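Lelora Community Help – Visits and Open Days

Question
Our seniors' group will attend the Friday robot demonstration at the Umden centre. May visitors place their own items on the table, and is booking required?

Answer 1
Booking is required for groups of 11 or more. Each session admits 100 visitors. Personal items are not accepted; staff supply the objects used.
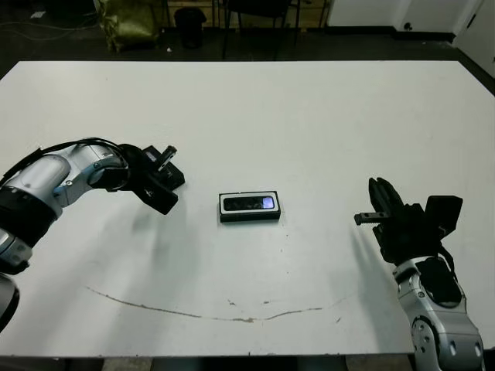

Two-arm demonstration table, Umden centre

Visitors are asked to remain behind the marked line while the arms are powered – this applies to carers as well. Seating may be requested at the front desk.

Answer 2
I believe it was first come, first served in May. Parking was full.

Answer 3
Further to the first answer, group forms should be sent to the Wieser Street office. The side entrance has no step.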